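Brustura Recipe Card Transcriptions

Plain-text transcriptions of handwritten recipe cards and notebook pages from households in and near Brustura. The set holds 2116 recipes from 69 households. Everything is typed up as written, with spelling mistakes and crossed-out lines kept.

Maintainers: Biljana Karagiannis, Arsalan Jatoi
Current version: 3

What is in the set

Each recipe is one text file. A single table, recipes.csv, lists all of them with these columns:

recipe_id – number, never reused
household – letter code, no family names
source – card, notebook, loose sheet or envelope
title – as written, or blank
course – our label, see below
yield_text – how many it serves, as written
legibility – good, fair or poor

425 recipes have no title. We left these blank. If you need something to show on a page, use the first line of the file.

How the text was typed

Two people typed every card separately, and Negin Jalali settled the differences. Words that neither typist could read are marked with [?]. Words that one typist was fairly sure of are followed by (?). Line breaks match the card.

Amounts were not converted. A lot of cards measure by the glass, the cup or "the blue bowl", and we have no way of knowing how big the blue bowl was. Oven settings are often just "hot" or "after the bread". Please don't fill these in and send them back as corrections.

Notes in the margin go at the end of the file after a line reading MARGIN. Some of them are about the recipe and some are shopping lists or phone messages. Phone numbers were removed.

Course labels

The labels are soup, main, side, bread, sweet, preserve, drink and other. Jacobus Mofokeng assigned them in one pass during August, so they are at least consistent with each other. Dumplings were the hard case. Plum dumplings are under sweet and all the rest are under main, even when the card says to serve them with jam.

Known problems

Household M wrote over old cards in a second ink, and some files mix two recipes. Preserves are overrepresented, mostly from one notebook. The yield_text column has stray quotation marks in version 2; this is fixed in version 3.

Serving notes

A few cards say what to serve the dish on, and these words are kept in the recipe text. "Large plate", "flat plate" and "the good plate" are left as three different things. We did not try to match them to real dishes. 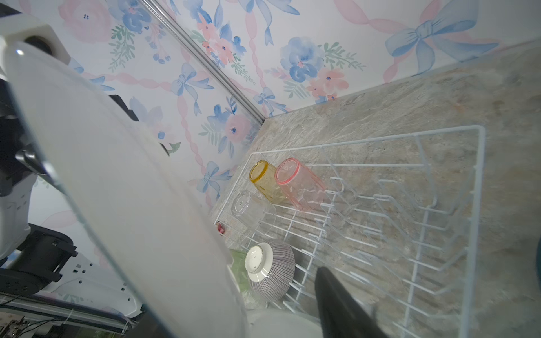
Using the files

All files are UTF-8. The table uses commas, with quotes around any field that contains one. Sort by recipe_id if you want the cards in the order they came out of the box.

You may copy, print and adapt the recipes for any purpose. Please credit the set by name and give the version number.

Corrections

Send the recipe_id, the line as it stands and the line as you think it should read. Areeba Orakzai checks these against the scans a few times a year. The scans themselves are not shared – several households asked for that.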